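Hot sauce in the fridge or not?

herngate_mike
My wife keeps every bottle of hot sauce in the fridge door. I grew up with it on the table year round. We have 2 opinions in this house and no more door space. Who is right?

Amrani53
Depends on the sauce. Plain vinegar and pepper is fine in a cupboard for months. Anything with fruit or garlic goes in the fridge once it's open.

pantrydad
Disagree. I refrigerate all of it. Color and flavor fade at room temperature, vinegar or no vinegar.

Amrani53
Fade, sure. That's a taste issue and it takes a long time. He asked about space.

gjang_multdale
I make small batches, 500 ml at a time, and keep mine cold. For store sauces I go by the label. If it says refrigerate after opening, I do it.
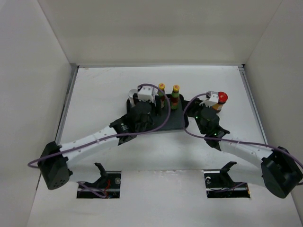 The other thing is the cap. Wipe the neck before you close it, or dried sauce builds up and the cap won't seat right.
Ga-eun Jang

pantrydad
Agree on wiping the neck. Still say fridge.

herngate_mike
Checked ours. Four say refrigerate, the rest say nothing. Moving the rest to the cupboard tonight.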